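Chapter 6
When a Grasp Fails: Faults, Stops and Recovery

A robot seldom fails in the way its designers feared. The faults recorded in working systems tend to be small: a finger closes a little late, a held object turns in the grip, a joint reports a position it has not reached. This chapter is concerned with faults of this kind, and with the duty of the engineer to find them before a person is hurt.

The main case is drawn from the Wannasri trials, in which a two-armed machine was tested in a simulated garden. In 10 of 40 runs the arm carried on with its task after the grip had been lost. Kanyarat Rojanasak and Ilaria Farina, who reviewed the logs, traced the fault to a single check in the Rudex control software. The check asked whether the fingers had closed. It did not ask whether anything was between them.
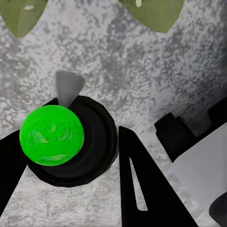

Figure 6.1 Gripper fingers on either side of a green sphere on a round black base (simulation).

The distinction matters because a closed finger and a held object can give the same reading. Where the load is a light ball, the result is a wasted run. Where it is a cutting tool or a heavy pot, the result may be an injury - and the log will still show a successful grasp. Section 6.2 sets out the readings that should be compared before an arm is allowed to lift. 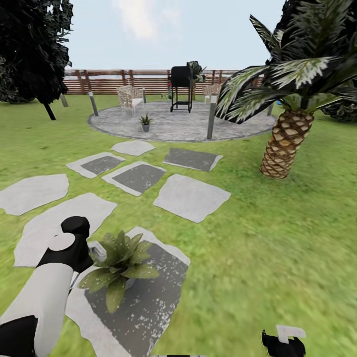
Safe stopping distance is the second subject of the chapter. An arm that has lost its load should come to rest without striking anything within reach, and the space it may sweep must be known in advance. In the garden used for the trials, a leafy potted plant stands on a stepping stone just beyond the left gripper, while the grill and the wicker chairs are further off on the round patio. A stop rule written only for the furniture would leave the nearer object unprotected. Section 6.3 returns to this point with the method proposed by Waraporn Boonyarit, in which the limit is set by the closest object and checked again at every move.

Readers should have completed the exercises on force sensing in Chapter 5 before going further.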